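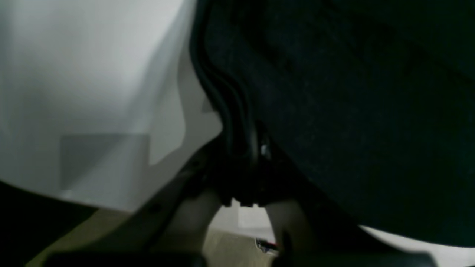 Get a bigger table before you buy one more folding gadget, one commenter told me back in January, and stop doing shirts on your knees on the couch. They also said the size of the surface matters more than whatever method you picked up from a video. I grumbled about that for a while (I own two of those plastic flip boards, and I was fond of at least one of them) and then I went and bought the Bendholm.

So this is my review of the Bendholm work table from Tamwood, the big one, in white. I paid $375 for it, which made me gulp a little. They sell it as a craft and sewing table and I'm sure it's lovely for that, but I wanted it for clothes. T-shirts, mostly. We go through a silly number of T-shirts in this house, and most of them are black, so I end up with a heap of dark fabric where you can't tell a sleeve from a hem until you've got the thing spread out.

And spreading out is where I fell for this table! A large shirt goes down completely flat with room to spare all the way around. Nothing hangs over, nothing slides off while you're reaching for the next one. The top is smooth but it has a matte finish, so I'm not squinting at the reflection of the ceiling light, and dark clothes show up against the white so clearly that I catch things I used to miss, like a hem that has started to twist or a cuff that's flipped under. I've pulled a couple of shirts out of the keep pile just from seeing them properly for once.

The top comes as panels that meet in a seam, and I was ready to be annoyed by that. I pictured the fabric snagging or a ridge showing up in every fold. It's fine. I can feel the line if I run a fingernail across it, and a cotton shirt doesn't care at all. A thin silky blouse might be another story, but I hang those anyway.
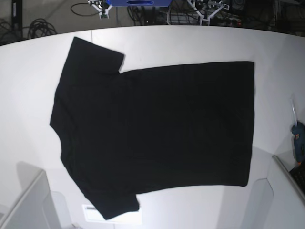

Does lint from black shirts make the white top look dirty? It shows up right away, and a slightly damp cloth takes it off in one pass.

Dye was my other worry. I had a brand new black tee that I suspected would rub off on everything it touched, so I left it lying there overnight like a fool, before I'd even tested a corner. Not a mark in the morning. I wouldn't do it with wet jeans, and the care sheet says not to leave damp things on it, so take that as one lucky night and no more.

Putting it together took me 20 minutes once I'd read the instructions, plus however long I spent before that not reading the instructions. The legs go on with bolts and the little wrench in the box is awful. Use your own. You'll want a second person for turning it over, too, and do that turning in the room where it's going to live. I built mine in the hallway and had to take two legs off again to get it through the door. The leveling feet are good, big enough to grip with your fingers, and mine needed a fair bit of fiddling before the wobble went away.

Now, how I use it. I stand on the long side with the shirt turned sideways, so the neckline points left and the hem is on my right, and I fold the far side in first, then the near side, then bring the hem over toward the collar. Doing it sideways felt backward for the first few loads. I stuck with it and my back thanks me, all that leaning forward to reach a collar is gone. I smooth with the flat of my forearm before the first fold, 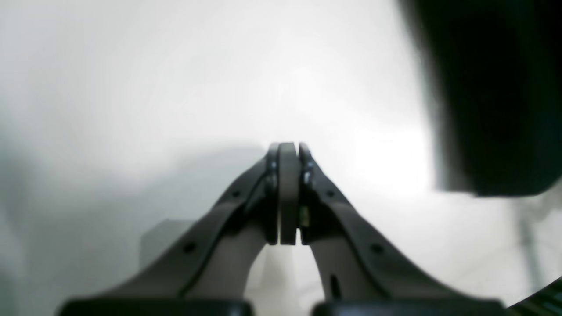

and then I pinch the fabric at the shoulder and at the hem and bring both over together, without letting go until it's lying where I want it. If you pinch too much cloth you get a fat little lump that shows in the finished stack. A light grip near the edge is plenty. On my old coffee table I could never do this with a big shirt, one end was always off the side and dragging the rest with it. These days a full basket takes me some 14 minutes, and that includes matching socks, which I hate.

Things I don't love. The height is fixed. It suits me, but I'd check the measurements against your own kitchen counter before you order. There's no shelf underneath, and for that money I think there should be. The white needs wiping more often than I'd like. And it's big, obviously, so measure the room and then measure it again with the door open.

I did look at the Prisodside before I bought this one. It's cheaper and it folds away, and if you're in an apartment that may settle it. The one I tried in the store had a top that bounced when I leaned on it, and it was narrow enough that a large shirt would have had its sleeves over the edge. The Arumugam was the other one on my list, a really handsome table, but it has a grooved wood top and I could just see myself chasing crumbs and lint out of the grooves forever.

I'm giving the Bendholm 8 out of 10. One point off for the missing shelf, one for that wrench. If Tamwood ever brings out a taller version I'll be first in line to try it, and the flip boards are in the donation box if anyone local wants them before I drop it off.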